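Filed under: Small Spaces, Laundry, Bedding
283 shares | 6 comments

Sleeping Next to the Laundry: Your Questions, Answered With Some Patience

Since we put up the Lightfoot guide to one-room living, the mailbag has been mostly about beds and washing machines, and what happens when they have to share a room. We've sorted out the ones that come up most.

Can I really put a bed beside a washing machine?

You can. People do it in studios, basements and back rooms all the time, and they sleep, at least between cycles. Leave enough space to open the door all the way and to crouch in front of it without sitting on your pillow. Check that you can still reach the water valve. You will want it at the worst possible hour.

Won't the noise keep me up?

If you run it at night, yes. Don't run it at night. A machine spinning at 800 is tolerable at lunchtime and a personal insult at 2 a.m. Make sure the feet are level before you spend money on rubber pads. We sell the pads (Flirik, set of four) and we're still telling you to check the feet.

My sheet is always wrinkled. What am I doing wrong?

Probably leaving it in the dryer until you remember it. Take it out while it's still faintly damp and pull it tight over the mattress. Or accept the wrinkles. A cream sheet forgives a good deal, and you're going to lie on it anyway.
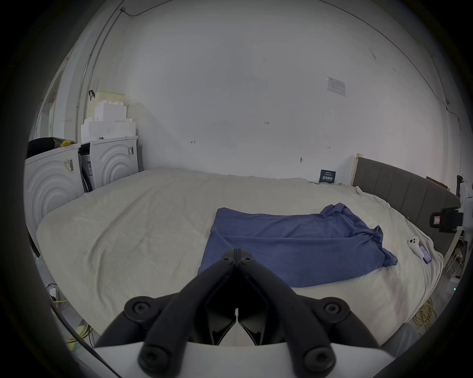 Reading time: 3 min

Is the bed an acceptable place to fold laundry?

It's the best table you own. It's big, it's the right height if you don't mind kneeling, and with two front-loaders standing right beside it the trip is very short. The danger is the one blue-purple cloth that gets folded over once, bunches up at the end and then lives on the bed until bedtime. Finish the fold or put it back in the basket.

What about the small stuff that collects on the bed?

Empty it off before you strip the sheet. Cards, phones and whatever was in your pockets will all ride along into the drum if you gather up the corners in a hurry. We have washed a phone. It came out very clean.

Does an upholstered headboard pick up lint?

Yes, and the vertical channels are where it goes to retire. Run the brush attachment down each one, top to bottom. Gray hides it well, so do it on a schedule and don't wait until you notice.

Where should cables go?

Off the floor, if you can manage it. A coil by the corner of the bed will find your foot in the dark. The Vukeck wall hook holds one decent coil and costs less than a toe.

Do you ship the pads and hooks?

Yes, from our Urach warehouse. Orders over 139 go free. Returns are fine too, as long as nothing has been through the wash.

6 comments | 283 shares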